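Notebook, Wondham bench, Sunday, afternoon session

Went back over the start-of-episode rules before collecting anything else. The Akande set had 64 episodes and two had to be thrown out at review, both for the same fault: the arm was already moving when recording began. The written rule said "start from home" and left it at that. Too loose. Rewrote it.

Rules as of today, to go on the sheet by the bench:

Gripper fully open and still before record is pressed. Count two seconds, then move.

One loose object on the table unless the task card lists more. Tools, tape and pens go on the shelf.

Object lies where the card says, but change its angle between episodes. Don't line it up by eye with the last one.

Hands out of the wrist view before the count starts. If a hand comes back in, stop and mark the episode bad. No trimming afterward.

Wipe the table at the start of a session and after every food item. Marks that don't come off get noted, so they aren't taken for objects by whoever labels.

Anything sharp: place it by hand with the arm paused. Blade away from the operator's side.

Speed stays at 60 percent for all kitchen tools. Drukemmont asked for full speed on the second batch. Not doing that until the stop button check has been signed off.

Lendasine label guide still says "utensil" for everything. Changed our copy to use the plain name of the item. Need to send them the change.

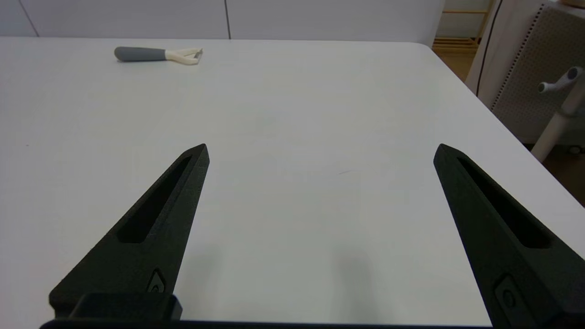 START POSITION

Card: peeler. Gripper open, nothing held, both finger tips in view. Peeler on its side near the far edge of the table, left of the opening, handle end to the left. Nothing else loose on the table. Faint short streak right of center, noted on the session sheet under table marks.

Open question: far edge or middle for the thin-handled tools? Card allows both. Try the middle next and compare at review.

To do: print new sheet, take the old one down, recheck the pause button.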